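Docs > Perception > Tuning > Shiny surfaces

Search the manual

Filed under: Perception, Wrist camera, Things that go wrong

6. Setting up grasp detection on reflective surfaces

Section 5 left you with a calibrated wrist camera and, with luck, a good mood. This section deals with metal. The Reser planner was first tuned on a felt-topped bench in Tinthorpe, where nothing has ever glinted at anybody, and the default settings still show it. Point them at a sink or a steel worktop and the detector will offer you grasps on the ceiling light.

You will need the arm powered and homed, Reser open in supervisor mode, and one object that you don't mind squashing.

6.1 Glare masking

1. Open Perception, then Wrist, then Exposure. Turn off Auto. Auto exposure is very keen and will chase every highlight you give it.

2. Set the exposure value to 400. Lower is fine if your room is bright. Higher is how you got here.

3. Drive the arm to a hover pose over the bare surface, with the fingertips in view and nearly closed.
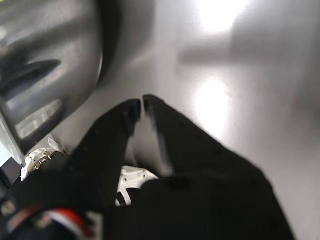 Why does the planner treat a bright patch as an object? The detector looks for closed outlines with a strong edge, and a glare spot has a better outline than most real things. Until it is masked, it gets a grasp score like anything else.

4. Click Learn glare. Reser nudges the wrist from side to side and compares views. Highlights slide across the surface as the camera moves, and anything that slides the wrong way goes into the mask.

5. Check the mask overlay. Glare should be hatched in purple. If your fingers are hatched too, the finger model is out of date: reload it from Tools and repeat step 4.

Note: The mask belongs to the pose and the lighting. If someone opens a blind, learn it again. There is a reminder setting for this, which everyone switches off within the week.

Caution: Learn glare moves the arm without asking a second time. Keep hands, sleeves and tea out of reach.

6.2 Objects inside shiny containers

A flat surface is the easy case. A curved one borrows the colour of whatever you put in it, so the segmenter sees the object, then sees the object's colour smeared up the wall, and concludes that you own a much larger object. Charmaine Sithole wrote the wall filter after the planner spent an afternoon trying to pick up a reflection by its middle. The release note for that version says "improved robustness".

1. Place the container where the wrist camera can see the rim. The filter starts from the rim and works inwards, so it needs a decent arc of it.

2. Under Segmenter, tick Wall filter and choose Round.

3. Put the object in. Strong, flat colours are best for a first run. Save the cutlery for when you are feeling brave.

4. Bring the fingers up to the pre-grasp pose and stop there. Do not press Execute yet, however tempting it looks.
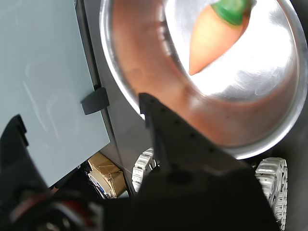

5. Look at the two outlines in the Candidates pane. The solid line is what Reser believes is the object, and the dotted line is colour it has decided to ignore. If the solid line climbs the wall, raise Wall rejection by 2 and look again.

6. Set Rim clearance. The planner treats the rim as a soft obstacle by default, a polite way of saying it will hit it. Change this to Hard.

7. Press Execute with your other hand near the stop button.

Note: Wall rejection goes up to 100, at which point it rejects the object as well. The pane will report a clean scene and no errors.

6.3 If it still misses

Error 1406 (no stable candidate) means the best grasp changed between one view and the next. Nearly always this is glare that arrived after you learned the mask. Go back to 6.1, step 4.

If the fingers close a little to one side of the object every time, and always the same side, leave these settings alone. Your hand-eye calibration has drifted, and no amount of fiddling in this section will fix it. Section 5 is still where you left it.

Sites using the Schwerdtfeger driver should apply the March patch before reporting anything. Beatrice Mabula reads the reports, and her first reply will be to ask whether you have applied the March patch.

Save the profile under a name you will recognise later. The Eltell support folder already holds several called "test".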